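Demonstration collection (robot learning)

From Tavuvska, the open reference on machines and automation

Demonstration collection is the gathering of recorded examples from which a robot's control program is trained. A person guides the robot through a task, and the system stores what the cameras and joint sensors report at each moment, together with the motion commanded at that moment. One complete run through a task is called an episode. A set of episodes, with notes on the task and the equipment, forms a dataset.

The method is used mostly for handling work, such as picking up tableware, sorting small parts or folding cloth. These jobs are hard to write out as fixed rules, while a person can usually show them in under a minute.

Methods of guidance

In leader-follower control, the operator moves a small arm by hand and a larger or matching arm copies its joint angles. In hand guiding, also called kinesthetic teaching, the operator takes hold of the working arm itself and pushes it along the path. This needs little extra equipment, but the operator's hands often appear in the camera views and have to be kept out of them or masked. A third method uses a hand-held controller or a tracked glove. It is common where the operator sits in another room.

Leader-follower control became the usual choice for two-armed stations, as one person can run both arms at once. Operators generally need several hours of practice before their episodes are smooth enough to keep.

Stations and cameras

A station is normally a table with one or two arms, a set of objects and at least two cameras. A fixed camera gives a steady view of the whole workspace. A wrist camera travels with the gripper and records the fingers and whatever lies past them, which helps with the last few centimeters of a grasp. The two kinds of view are stored with a shared clock, so that any moment can be matched across them.

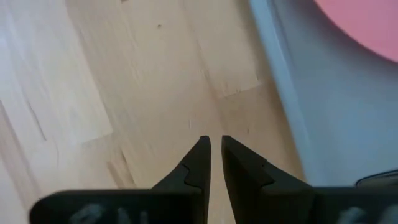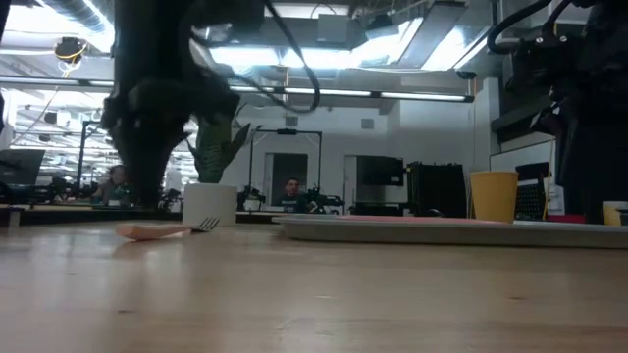
Wrist view past the two gripper fingers (first) and fixed view across a tabletop with two arms (second).

Objects are picked to vary in shape, color and stiffness. Household items are popular for this purpose, being cheap and easy to replace. Backgrounds are also varied on purpose in some projects. A program trained against a single plain backdrop may fail when a chair is moved or the lights are changed.

Collection procedure

The task is first written down in one or two sentences, along with the condition that counts as success. The operator sets out the objects, starts the recording, performs the task and stops. The objects are then moved to new positions and the next episode begins. Many groups use a printed sheet of starting layouts, as people left to choose for themselves tend to repeat the same few.

The Plendorel project, which published its working notes in June, kept its sessions to 90 minutes and changed operators after each one. Its main tabletop set holds 4000 episodes spread over 19 tasks. A later set, Harb, covers only two-armed tasks and is much smaller, with 1131 episodes.

Checking and labeling

Recorded episodes are played back before they are added to a dataset. Reviewers look for dropped camera frames, clock errors, long pauses and runs where the task was not finished. Failed runs were once thrown out as a matter of course. Plendorel marks them and keeps them in a separate folder, where they can be used to train a program that judges success.

Each episode also receives a short text label, such as "put the spoon in the bowl." Labels may be written by the operator or added afterward from the video. Differences in wording between labelers are left in place by some projects and cleaned up by others.

Limits

Collection is slow, and the cost is mainly in operator time. Data from one type of arm does not transfer easily to another with different joint lengths or fingers. The Tirden format was drawn up to ease this by storing the gripper position in table coordinates as well as the raw joint angles, though older datasets have to be converted before they can be used with it. Operators' habits also carry over into the trained program, including hesitations before a grasp and a preference for one arm.

See also: Teleoperation; Imitation learning; Gripper; Camera calibration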